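Wed 27 December, and I've finally played enough rounds with the push trolley to say something useful about it. Short thread for anyone at Zarnodside (or anywhere else with hills) who's wondering whether to stop carrying.

Bit of background. I've carried my bag since I was a junior and I was a bit smug about it, if I'm truthful. Then in September I played the medal with a sore left shoulder, came up the 16th puffing like a steam train and three-putted from nowhere. My partner, pushing a Trivau, hadn't even broken a sweat.

So I bought one. The Trivau three-wheeler, second-hand, from a chap who'd gone electric. It came with an umbrella holder, a scorecard clip and a drinks holder that rattles. I've fixed the rattle with a bit of foam and I'm far too proud of that.

First round was a disaster! I parked it facing downhill by the 4th green, forgot the foot brake and off it went. Stopped short of the pond by a club length. Algirdas Ķēniņš laughed so much he had to mark his ball and have a sit down. I have not forgotten the brake again.

What I like: my back feels fine on the last few holes, and I carry more useful stuff. Spare gloves in a sandwich bag, proper towel, a flask, a second jumper. When I carried I was always leaving something in the car and then wanting it by the 5th.

What I don't like: bridges, stiles, and the path behind our 11th tee, where you have to lift the whole lot over a tree root. Also getting it in a small hatchback with a bag AND a passenger. We've had words about this at home.

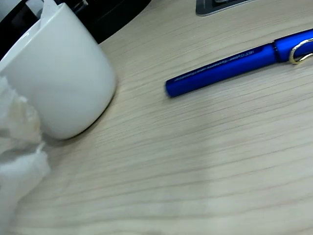

Scores, then, as that's what people keep messaging me about. I went through my old cards over Christmas and I can't claim the trolley has turned me into a different player. The back nine is better though. Before, I'd drop shots in a heap from about the 14th onwards, and now the bad holes are spread about a bit more. If you want it in kitchen terms, a plain white mug does the same job as a fancy one, and I feel that way about trolleys. Wheels, handle, brake, done.

Somebody asked about the electric ones. I had a go with a Dehghan at the demo morning and it was lovely, I won't pretend otherwise. You press the button and it just goes! But it was £865 with the bigger battery, and I paid £100 for mine. I'd have to find somewhere to charge the thing as well, and our garage socket has been dodgy for ages.

Winter rules. We have trolley bans when it's really soggy, so do check before you set off. I got caught out the other week and ended up carrying a cart bag, which was like hauling a wardrobe round. If you go over to wheels, keep your old stand bag. Mine lives in the boot with seven clubs in it, ready to go.

Wide wheel covers, or "hedgehogs" as everyone calls them: our place wants them on from the first frost. The ones I've got are Pretmont. They clip on in a couple of minutes once you've got the knack, though my first go took most of the warm-up and a fair bit of language. Put them on indoors, not in the car park with cold fingers.

Cleaning. Mud gets in around the front wheel and sets like concrete if you leave it. I use an old washing-up brush and a bucket, then a quick wipe of the axle – five minutes, tops. I don't hose it near the bearings. Algirdas hoses his and it squeaks so loudly you can hear him coming from two fairways over.

A few of you asked if you lose the exercise. I don't think so, my legs still know all about it the next day! Pushing uphill is proper work. It's just my shoulders that get the day off.

Would I go back to carrying? For a quick nine on a summer evening, yes, I still love it. A half-empty bag, no faff, straight over the stile. For 18 in winter I'm on wheels now, unless there's a ban on.

Next job is finding a decent pair of trolley mitts. If you've got some that let you work the brake without taking them off, give me a shout, and tell me whether they survive the washing machine.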